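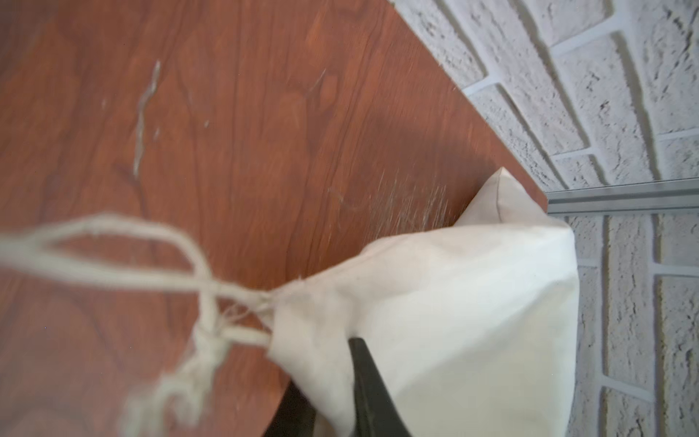 Why Does Wood Have Squiggles?

Look hard at a piece of wood and you will find stripes, waves and shapes like candle flames. No one drew them. A tree did, very slowly, while standing in one place with nothing else on its schedule.

A tree gets fatter every year. In spring it grows fast and makes pale, soft wood. In summer it slows down and makes a thin, darker layer. One pale band plus one dark band equals one year. The oldest oak in Irnard has 647 of them, and it has never once had a party.

If you saw straight across a trunk, you see rings. If you saw along it, lengthwise, you slice through the rings at a slant, and they stretch into long wavy lines. Near the middle of a board they often make pointed ovals, one inside the next. Woodworkers call these "cathedrals." Children in Detcombe call them "onions," and we think the children have a point.

Some boards and floors wear a printed picture of wood grain on top of something cheaper. One clue is a squiggle that repeats itself exactly. Trees don't do repeats.

So what are the white marks?

Most wood indoors has a clear coat on top, called a finish. It works like a raincoat. Light passes through a smooth finish and you see the warm brown underneath. A scratch makes the finish rough, and rough things bounce light in every direction. Your eye sees that as a whitish line. The wood below may be perfectly all right, which is worth mentioning to any grown-up who is breathing loudly through the nose.

Dust can fool you, too. It also looks pale and hazy on dark wood. 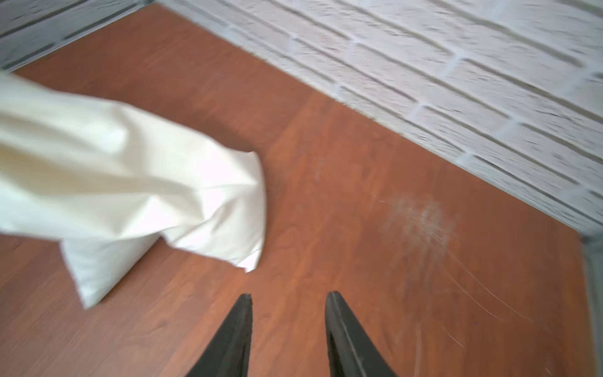

Soft cloth, hard surface. Look on the right for a pale smudge and some very thin, light strands.

Try the wipe test

You need 2 things: a soft cloth and a pale mark on some wood at home.

Wipe gently. If the mark goes away, it was dust. If it stays put, it may well be a scratch. Now run a clean fingertip over it. Can you feel a dip? Deep scratches catch your nail, and shallow ones you can hardly feel at all.

Damilola Obi tried this on the long table at Warnitwood School and found 138 marks before lunch. She would like it known that she made only one of them.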